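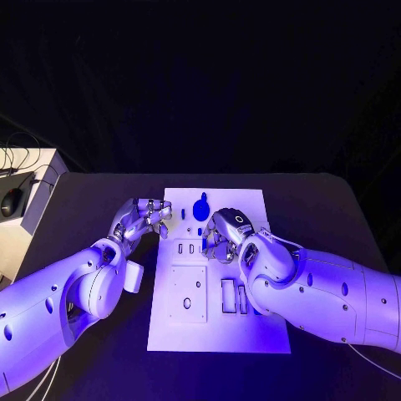 Stateck Questions Value of All-in-One Assembly Boards, Publishes Bench Review

DRULSIDE, 31 Dec 2023 - Stateck, an independent reviewer of training supplies for workshops and technical classrooms, today released its findings on assembly boards, the flat panels fitted with pegs, gears and slotted plates that are sold as a way to practice fine handwork. The review asks whether buyers are getting what the catalogs promise, and in several cases the answer is no.

Sellers often claim that a few weeks at the board will carry over to real bench work. Stateck looked for evidence behind that claim and found very little. Most of the product literature cites faster times on the same board, which shows that people get better at the board.

The review began in July and covered 69 board layouts, including the Pusevano line and the lower-priced Apaza panels. Reviewers logged 2858 part placements. Of those, 1793 were completed on the first try. Small pegs caused the most trouble, and larger parts with a tab or knob to hold were placed with few problems on nearly every layout.

Stateck also takes issue with the word "universal," which appears on much of the packaging. Spare parts from one maker rarely fit another maker's board, and two layouts from the same maker did not always share a peg size. A lost peg can mean ordering a full replacement set.

"We would like to believe the claims, and a few of these boards are well made," the company said in a statement. "But a tidy layout is not proof of a useful lesson. Ask the seller what was measured, and who measured it."

The company says its own review has limits. Sessions were short, no one was followed back to a regular job, and about 100 placements were thrown out over timing errors.

The full review, with a table of peg sizes, is available on request from the Stateck office in Drulside. Makers who dispute a result may send in a board for a second round of checks. Stateck does not accept payment for reviews.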